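Faveddale Music Archive Group
Minutes of the meeting held Thursday, January 31, 2019

Minutes of the December meeting were approved with one correction: the label on the Tininia demo cassette reads "side B rough," and the entry should be changed to match.

1. Tininia tapes

Transfer of the Tininia reels is complete. The box held 38 reels, covering the years when the band played under its first name and had a second drummer. All were transferred at 24-bit. On 2 reels the speed drifts toward the end of the last song. It was agreed to keep the uncorrected transfer as the master and to make a corrected copy for listening only.

The early material is heavier than the released album. The bass is tuned down a full step on most takes, and the vocal is shared between the guitarist and the keyboard player. The track list will note who sings lead where this can be confirmed from the session sheets. Where the sheets are silent, the field stays blank.

2. Fatero reissue

Fatero has sent a revised proposal for a vinyl reissue of the Ayala live set. Main points:

Pressing of 3000 copies, black vinyl, single disc.
Running order cut to 8 songs to keep each side at a reasonable level.
New lacquers to be cut from our transfer, with no added limiting.
Liner notes to be supplied by the archive.

The meeting discussed the running order at length. The proposal drops the long version of the closing number and replaces it with the shorter take from the afternoon show. Several members felt that mixing two shows on one disc should be stated on the sleeve.

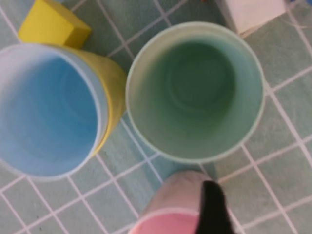 Ayala replied by letter, read into the minutes, that the afternoon take was always the one they preferred, that the evening version only ran long after a string broke and the rhythm section had to fill, and that they would be happy for the sleeve to say so in plain words.

On that basis the running order was accepted. The sleeve will list the show for each song. The long version will be kept for a possible download and will not be offered to Fatero at this stage.

3. Catalog fields

The "genre" field has been used in different ways. It was agreed to use one main term per recording and to move anything further to the notes. "Demo" is a recording type and will be removed from the genre list.

4. Actions

Send Fatero the accepted running order and a request for test pressings.
Correct the cassette entry.
Add lead vocal credits to the Tininia track list.
Circulate the shortened genre list before the next meeting.

Date of next meeting to be set by email.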